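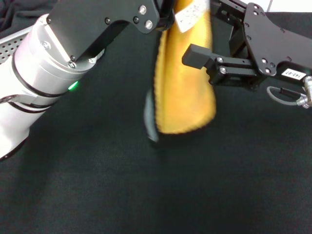 Vimville Vehicle Workshop, Motor Home Group: Notebook

November, begun in the morning, continued after lunch

Vehicle: the Danko, in the long bay. Subject: water on the floor behind the driver seat, and the second battery that does not hold until morning. I write the two matters in one entry as I worked on them at the same time and the notes are mixed already on my paper.

Starting point. The Danko came back from the Nikdale trip with the carpet dark on the left side, from the seat base to the step of the entrance door. The trip crew wrote in the travel log "wet again after the mountain road" and nothing more. I would like to know if it rained on the mountain road. In the log there is the word "fog" one day before, but fog does not fill a carpet.

In the last entry we suspected the fresh water tank. I wrote then that the fitting at the tank outlet was weeping. I tightened it and closed the matter, and this was too quick from my side. The fitting is dry today. I put a paper towel around it at the beginning and looked at it at noon, and the paper was dry and clean. So the tank is free from suspicion, at least the outlet. The filler hose on top I did not look at yet.

First step was to lift the carpet. The staples are rusted, and some broke when I pulled. Please do not put back the same kind, there is a box of stainless ones in the drawer under the vise. Below the carpet is the felt, and below the felt the plywood floor. The plywood is stained but when I press with the screwdriver it is still hard, except one soft place near the wheel arch, a little bigger than my hand. I marked it with chalk. The stain has the shape of a tongue, with the wide part at the wheel arch and the narrow part toward the step. I take from this that the water comes from the wheel arch side or from the wall above it, and then goes forward when the vehicle brakes or stands with the nose down.

Second step, hose from outside. I began low, like it is written on the sheet by the door, and went up slowly. Wheel arch first, with the hose pointing where the tire would throw the water. Nothing inside. Then the seam between the cab and the house body, lower half. Nothing. Then the small window on the left side. I held the water on the bottom edge of the window for a long time and went inside to look, and still nothing. Then I put water on the top edge of the same window and after a short while there was a drop on the inside wall, behind the trim strip, and then a thin line going down. It disappears behind the cabinet and this explains why nobody saw it from the seat.

The sealant over the window looks good from the ground. From the ladder it is cracked in the left corner, and I could push a thin feeler blade in without force. I think the last person who worked on it (it could have been me) put new sealant over the old one. It sticks to the old one very well, and the old one does not stick to the body any more.

Decision: the window comes out completely. I do not want to make a third layer. For this we need dry weather or the door of the bay closed, and two people, one inside for pushing and one outside for holding. The glass is not heavy but it is wide, and the frame is soft aluminum and bends if it hangs on one corner. I did not do it today.

What I did in place of it: cleaned the top edge, dried it with the heat gun on low, and put the wide tape over the corner. Hose again, same place, same time. Dry inside. The tape is only for standing in the yard. It must not go on the road like this! I put a red tag on the steering wheel.

Drying. The felt is out and hangs over the rail at the back wall. The carpet is over the two sawhorses. I set the small fan to blow under the seat base and left the floor hatch open. Please step over the hatch, and please do not close it to be kind. If the soft place in the plywood is not hard again when it is dry, we cut it out and put in a patch, with a wood strip glued from below so that the edge has something to stand on. If it becomes hard I would treat it with the thin epoxy and leave it. I know there is another opinion in the group about epoxy in floors. We can talk about it when it is dry.

Now the battery.

The complaint from the same log: lights weak in the morning, heater fan slow, the Kanus pump "sounds tired". The house battery is charged from the engine by the separator relay, and in the yard by the charger. On the charger it goes full and the charger changes to float, as it should. The trip crew stayed two nights without driving, and this should be possible with this battery if one is modest.

I looked for something which takes current when all is switched off. Main switch on, all consumers off, meter between the negative pole and the cable. The reading was 243 milliamps. For a vehicle that sleeps this is much too high. I had expected the radio memory and the gas alarm and nothing else.

Then I pulled the fuses one after the other, and wrote each result on the cardboard which is taped inside the cabinet door. The cardboard is better than this notebook for the future, as it stays with the vehicle. In short: with the radio fuse out, almost no change. Gas alarm out, a small change, in order. Step motor out, no change. Water pump out, no change, so the Kanus pump is not guilty, it only suffers from the low voltage. With the fuse named "spare" out, the reading went down to 28. So our spare fuse is not spare.

I followed the cable from this fuse. It is a brown cable, and it goes behind the refrigerator, through a hole without a grommet, and then up the wall to the roof. On the roof it feeds the old antenna booster. The booster was warm to my hand. I had believed that it was taken away when the new antenna came. The antenna went away and the booster stayed, with current, feeding nothing, for I do not know how many seasons.

I took it out, isolated the cable at both ends, and pulled the fuse. On the fuse panel I changed the label from "spare" to "empty, cable dead, do not use". The hole without grommet has now a grommet. The cable had a shiny place where it lay on the metal edge, not through to the copper but on the way.

After this the reading with everything off is steady and I am content with it. What is left is the gas alarm and the radio, and the gas alarm must stay, please do not start to save there.

The booster alone does not explain everything. Over two nights it takes something, but a healthy battery should carry it together with the lights. So I also looked at the connections. The negative strap to the chassis was green under the nut. I took it off, brushed the strap and the chassis point until both were bright, put it back with a new toothed washer, and greased it over. With the heater fan and all lights on, the voltage at the heater is now clearly closer to the voltage at the battery. I forgot to write the value from before the cleaning, so there is no honest comparison. This is a mistake I make often, to clean first and measure after.

A capacity test of the battery I have started after lunch, with the old headlamp bulbs as load. It runs until the evening and I will write the result on the cardboard. If it is weak I would not buy a new one before the next trip is decided. There is one in the Danko's sister vehicle that only stands.

Small things seen on the way, not repaired:

The wiper on the passenger side touches the rubber of the windshield at the end of its way. There is a mark already.

Left rear marker light has water in the lens. The bulb works.

The 17 mm socket from the deep set is missing again. I used the ring wrench for the chassis strap, this goes, but it is slow in this corner. If somebody has it in a jacket, please bring it back.

The catch of the cutlery drawer is worn. On the Nikdale road they held it with string. I like the string more than the catch, but it should be decided.

Behind the refrigerator it is very dusty, and the vent grille is half closed with leaves. I took out those I could reach. To do it well the refrigerator must come forward, and this would be a good moment to look if the wall is wet there too. I am a little afraid of the answer.

To order or find: butyl tape for the window, the gray one, not the white one that we had the last time and that stayed sticky on every hand. One trim strip for inside, the old one will break when we take it off, it is already cracked at two screws. Stainless screws for the frame. Thin epoxy, if the tin on the shelf is hard. I did not open it.

Next time: window out, two persons, door closed. Look at the wood under the window before anything new is glued. The hose test again from low to high, with somebody inside from the beginning. I went up and down the step the whole morning and I am sure I missed the exact moment of the first drop.

Later, before closing: fan is still running and the felt is still heavy at the lower edge. I turned it around. Bulbs are still bright.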